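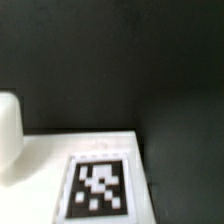 Teaching by hand at Baltden

21 Aug 2025

I've been wanting to tell you about the new demo bench at Zemcombe for ages, and now I can – it's open! Baltden have set up a white robot arm there, and anyone who books a slot gets to show it a job instead of typing in a program.

You steer it from a remote control called the Mullex, move by move, and the whole run gets saved as a lesson. Visitors have recorded 386 of them so far in August, and 227 were good enough to keep. One of mine made it in (my first 4 didn't, and I'm not bitter at all).

The job is all about white plastic boxes and bins, with square black-and-white markers on them. My big mistake was rushing the last bit above the box. You want to slow right down there, get the two fingers spread nice and wide, and only then go lower.

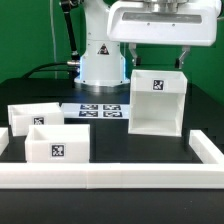

Robots & Gadgets

The team behind it, a little outfit called Popescu, will train the arm on the saved lessons next, then let it try the job with no one on the controls. They'd like roughly 72 more good runs before that happens, so there are still places going if you fancy a turn. Slots are free, beginners are very welcome and you can book at the front desk in Zemcombe. I'm going back for another go myself!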